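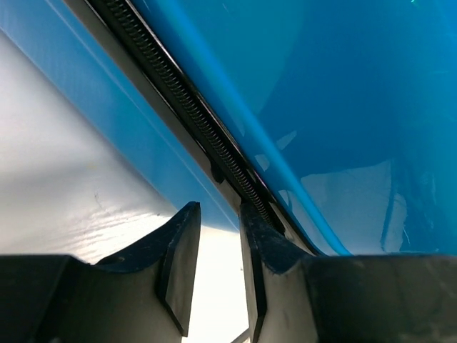 Why did the suitcase packing run stop for good in the end? The left arm lost its zero, and every grip after that landed short of where the software thought it was.

I've been doubtful about this job since August, when Werkia sold us the idea that two arms could pack a case and do up the zip, all with the stock settings. The brochure says the arms "self-correct". Ours corrected itself into the rim of the case, twice, and reported both attempts as a success. The log from the second one has 333 lines in it and the word "error" doesn't appear.

What bothers me is the stop button. I pressed it and the arm carried on for 2 seconds before it gave up. Noiphan support told me this is a "controlled deceleration". Fine, but if my hand is between the gripper and the case I'd like it a good deal less controlled.
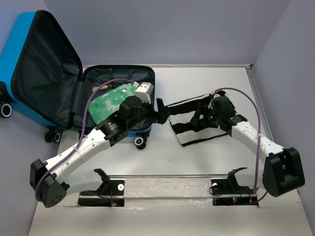 Their other suggestion was to slow everything down and try again. I did, for 9 runs, and all I learned is that a bad zero at low speed is still a bad zero. Re-homing fixes it until the next power cut, and at Mendulholm we get plenty of those.

Then there's the cable. Cumell, who did the wiring, swear it has enough slack at full reach. Perhaps it does. I'd still want to see a tug on it ruled out before anyone blames my calibration, and so far I've had a very polite email and no test results.

So the arms stay switched off unless somebody is standing at the wall socket. I've asked for the stopping time in writing. No reply as of 21/12/2021, and I expect they've all gone home for Christmas.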